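# Visit report: Ostrowski paper mill and the Lultton converting plant

2020-03-08

Two sites, one day. The mill at Ostrowski makes uncoated and lightly coated board. The converting plant at Lultton, across the river, cuts, prints and packs that board into cards, tags and small cartons. Telma Gallardo had arranged both visits and drove. My interest was in moisture control, so the notes are heavy on that and thin on everything else.

## Ostrowski

Safety briefing at the gatehouse, then ear protection and overshoes. No bags past the second door.

The stock preparation area is older than the rest of the mill and looks it. Baled pulp comes in on a slatted conveyor and drops into the pulper, where it is broken up in recirculated white water. The operator on duty keeps consistency a little lower than the design value. His view is that the refiners run more steadily that way and the energy penalty is small. I asked whether this had been measured. It had not, at least not since the refiner plates were changed to the finer pattern.

The board machine is a three-ply former with a conventional press section. Ply bond is monitored by hand samples taken at reel change. The top ply is bleached, the middle carries most of the recycled content, and the back ply is a mix that depends on the order. Changing the mix takes the machine out of grade for longer than the planners would like, and they group orders to avoid it.

Dryer section observations:

- Steam pressure is stepped in groups. The first group is kept low to prevent picking on the cylinder surface.
- Two of the condensate siphons on the back side had been replaced with stationary units. The others are rotary and due for replacement in June.
- The hood exhaust is balanced manually. There is a humidity probe in the duct, but the damper does not follow it.
- Edge moisture runs low on the drive side. The scanner trace shows it clearly and the operators know it by heart.

The last item took up most of our time on the floor. A dry edge does not matter much while the board is on the reel. It matters when the reel is slit and the outer web goes to a customer who prints on a sheet-fed press. The sheets pick up moisture from the pressroom air on one side of the stack and curl. Ostrowski's answer at present is to trim wider on the drive side and return the trim to the pulper. That works, at the cost of drying the same fiber twice.

Lamai Sriwong from process engineering walked us through the scanner data in the control room. She has a trial planned with a steam box ahead of the last press nip, zoned across the machine. The vendor is Detix. She expects the profile to flatten but is cautious about the edge zones, where the box overlaps the deckle and steam is lost to the aisle. I would like to see the trial report when there is one.

The lab is small and well kept. Conditioning room at standard atmosphere, logged on a paper chart as well as electronically. Bending stiffness, Scott bond, Cobb, caliper. They condition samples overnight before testing, and for reel release they apply a correction to unconditioned values. The correction table was pinned to the wall beside the stiffness tester. It covers the heavier grades only. For the lighter ones the technicians estimate, and two technicians gave me slightly different rules for doing so.

## Lultton

Lunch in the canteen, then over the bridge. Lultton takes sheeted board from Ostrowski on stretch-wrapped pallets and lets it stand in the print hall before opening. The standing time is written on a tag. I looked at several tags, and the shortest time was well under what the plant's own procedure calls for. The shift lead said that in winter they hold to it and in milder weather they use judgment.

Printing is offset, with an aqueous coating unit in line. The coating is a bought-in product, Plornus 2138, applied at one weight for all card work. It adds water to the top side just before delivery, and the infrared dryer then removes it, along with some of what was in the board. Nobody at Lultton measures sheet moisture after the coater. I suggested a hand-held meter on the delivery pile, top and side, for a few jobs. It was taken politely.

Die cutting followed, then collating. The card line was running picture cards for a children's set. The cutter makes a clean edge and the corners were consistent through the stack I was given. Dust extraction at the stripping station is adequate, but the floor behind it had not been swept.

We finished with a discussion of flatness complaints.

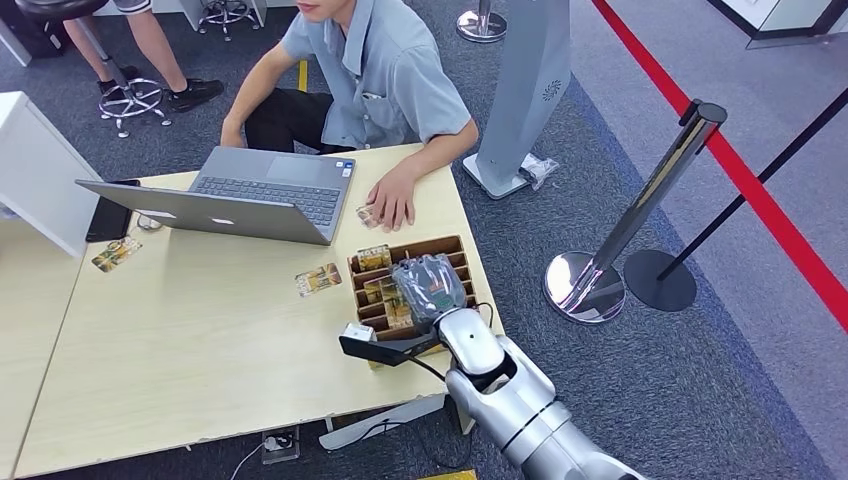 *Discussion of flatness complaints, with illustrated cards on the table next to the laptop.*

Flatness is checked by laying a card face up on a flat surface and measuring the lift at each corner. The limit is 2 mm. The check is done on cards straight from the line, and the complaints concern cards that have been in a carton for weeks. Telma asked whether retained samples are ever measured again. They are kept for 19 months in an unheated store and then discarded. No second measurement is made.

My reading is that most of the complaints come from a moisture difference between top and back plies that is already present when the carton is closed. The film wrap slows the exchange with the outside air and the cards settle into a curl toward the drier side. The direction of curl in the complaint file supports this. The record does not say which web position the board came from, so the link to the dry edge at Ostrowski cannot be tested on existing data.

## Points to follow up

1. Ostrowski to print the web position on the pallet label. The slitter already holds the information.
2. Lultton to remeasure a few retained samples after conditioning.
3. Correction table for the lighter grades. Lamai Sriwong thought this could be done from stored lab results without new testing.
4. Return visit after the steam box trial. The date depends on the June shutdown.

Parking at Lultton is on the north side only. The south gate shown on the visitor map has been closed and the sat nav still sends you to it.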